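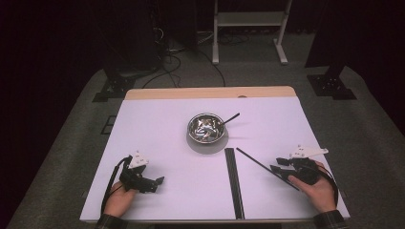
The pair of hand-held grippers at the Urkach station was returned to service this morning after the jaw inspection that falls due every 600 cycles. The log for the left unit stood at 1,491 when it was closed last night, so the check was overdue and the delay has been entered against the station. Work was done at the white table with both units on their cables, the steel bowl and its dark-handled utensil towards the middle and the black bar and thin rod in front of it. The marker plates remained mounted on top of both grippers throughout, as the procedure requires, and neither was touched with bare fingers.

The left unit was dealt with first. Its jaws had been closing 2 mm off centre, a fault first reported from Bivdale in the spring and seen here twice before. The linkage screws were backed off, the jaws set against the gauge block and the screws tightened again in the order given on the Usmani sheet. I would ask that the sheet itself be replaced. The copy in the drawer has lost its lower corner, and the torque figure for the rear screw has to be read from the digital version, which means leaving the station to find it.

The right unit required less. The pads were wiped, the pivot received one drop of the light oil and the cable was checked by hand along its length. There is slight stiffness in the sleeve close to the connector. It does not yet call for replacement, but a spare has been requested from Gorkalville, where the last order took most of a month.

14.30. Tracking check carried out. Both plates were picked up at once, and the left plate was held without loss for the full 30 seconds. The right dropped out once when the wrist was turned palm upwards. This was repeated with the same result. The limit is known and lies within what the station accepts, but the note on the wall card is vague and should say plainly which angle is meant.

Cable routing on the carpet was reviewed before closing. The cables by the equipment tower have been allowed to tangle again. They were left as found – moving them would have meant shutting down the tower – and will be put in order at the next planned stop. The base plates of the supports are not to be shifted when this is done, as the calibration depends on them.

Outstanding: new Usmani sheet, spare cable, wording of the wall card. The cycle count for the left unit has been reset to zero. The right unit keeps its present count until its pads are changed.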